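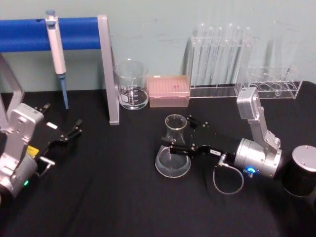
Two arms, one bench: grip on the flask neck

stukura_rhodri
Evenings are going to the glassware corner at our shared shop now, and I'm happy to say the right arm gets its fingers round a flask neck nicely (600 lines of my messy code, bless it!). I'm keeping the jaws slow, at 60 on my own scale.

Blandine T
Lovely work, Rhodri, but I'd grip lower. A neck hold swings once there's liquid in it.
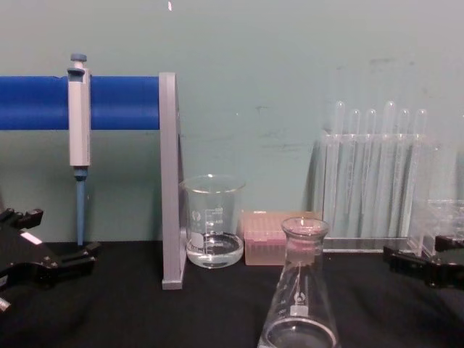
stukura_rhodri
My bigger worry is reach, to be fair. The left arm has to get in to the pipette, and with the beaker just past the upright of the stand I keep picturing a nasty clink. I might slide the glass over.

evan_g
Disagree with Blandine, the neck is fine if you go slow. Move the beaker though, please!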